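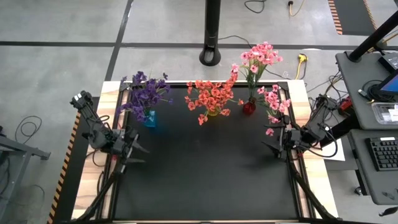

Trulla two-arm bench kit

Sold as a pair of arms, servos fitted, wiring exposed. The frame is aluminium extrusion and you cut your own. Price 2896, mat not included.

The maker, Stanumau, says a pair can be up and running in an evening. Ours took 11 evenings in the shared workshop, and two of those went on the support legs. Perhaps you are quicker.

What you get
Two jointed arms with two-fingered grippers
Two support legs, black
Bag of 181 fixings (we were short of M4 washers)
Controller board and leads

What we think
The grippers are fine on stiff things. Soft stems are another matter, and the claim of "florist-level handling" on the Stanumau leaflet should come with a video - we asked for one in December and are still waiting. King-fai Shek rates the arms higher than I do, but he likes tuning servos.

Cable loops round the joints need more slack than the manual shows. Leave 16 cm spare at the elbow. A matt black mat is worth buying, as a shiny one throws glare back at the camera.

Spares: fingers and servos in stock. Legs to order, ask Chin-lung Tam. No returns on opened controller boards.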